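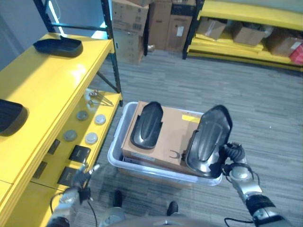 Brukiaは2025年7月、二本腕の脚付きロボットに片付け作業を覚えさせる新しい学習手法「Moroz」の成果をまとめ、技術報告として公開しました。人がロボットを遠隔操作した手本を700回分集め、そこから物をつかむ動きと置く動きをひと続きに学ばせる手法です。評価に使ったのは、カーペット敷きの室内に黄色い棚と収納ボックスを並べた環境でした。床に置いた薄いグレーのボックスには段ボール箱が平らに収まり、その上に靴のような形の黒いトレーが載っています。もう一枚のトレーは右手で立てて持ち、箱の右側に寄せた姿勢です。光沢のある黒い細長い形状は、置く向きをどう選ぶかという課題にうってつけの題材でした。

研究チームが正面から取り組んだのは、「すでに何かが入っている容器に、次の物をどう入れるか」という問題です。空の容器であれば、置き場所の候補は広く取れます。ところが中に箱があると、トレーを寝かせるか、立てるか、すき間に寄せるかで、その後に残る空間が大きく変わります。従来の手法では、つかむ位置を決めた後で置き方を計算していたため、持ち替えが必要になる場面がたびたびありました。Morozは容器の中の様子を先に読み取り、置いたときの姿勢から逆算してつかみ方を選びます。

学習は2段階で進みます。最初の段階では手本の動きをそのまままねさせ、次の段階では、途中で手を止めた人が操作をやり直した記録だけを取り出して重点的に学ばせます。この「やり直し」の記録が、思いのほか大きな力を発揮しました！6月に行った評価では、同じ棚と収納ボックスを使い、物の初期位置を毎回変えて試したところ、片付けの成功率は90％に達しました。やり直しの記録を使わずに学習した場合と比べ、25ポイントの向上です。

開発を率いたトイヴォ・ラサネン（Toivo Räsänen）は次のように話しています。「いちばんうれしかったのは、トレーを箱の脇に立てる動きが、入れる直前に容器の中身を動かした試行でも出てきたことです。手本を集めていた頃は、失敗しかけた操作を捨てるべきかどうか、チーム内でずいぶん議論しました。残しておいて本当によかったと思っています。」

手本の収集には、共同研究先のClirkanoが開発した操作システムを用いました。操作者は頭部カメラの映像を見ながら左右の腕を別々に動かします。右腕の多指ハンドと左腕のグリッパーでは指の形も開き方も異なるため、Morozでは両腕の動きを共通の形式に直してから学習に使っています。この変換部分を担当したクサヴェリ・チャルネツカ（Ksawery Czarnecka）は、「左右で違う手を付けたロボットは扱いにくいと言われますが、私たちにとってはそこが面白いところでした。片方の腕で集めた記録が、もう片方の腕の学習にも役立つと分かったときは、みんなで声を上げました」と振り返ります。

一方で、課題も見えています。光沢の強い黒い物は照明の映り込みによって輪郭を取りにくく、失敗した試行の多くは、薄い縁をつかみ損ねたものでした。また、物が重なった状態で下の物だけを取り出す作業は、今回の評価には含まれていません。

両者は今後、評価用の手順と学習済みモデルを「Drultow」の名称で研究者向けに公開する準備を進めます。棚の高さや容器の大きさが異なる環境でも同じ手順で比べられるよう、配置の記録方法も併せて整備する予定です。技術報告の全文はBrukiaの研究ページに掲載しています。

本件に関するお問い合わせ
Brukia 広報担当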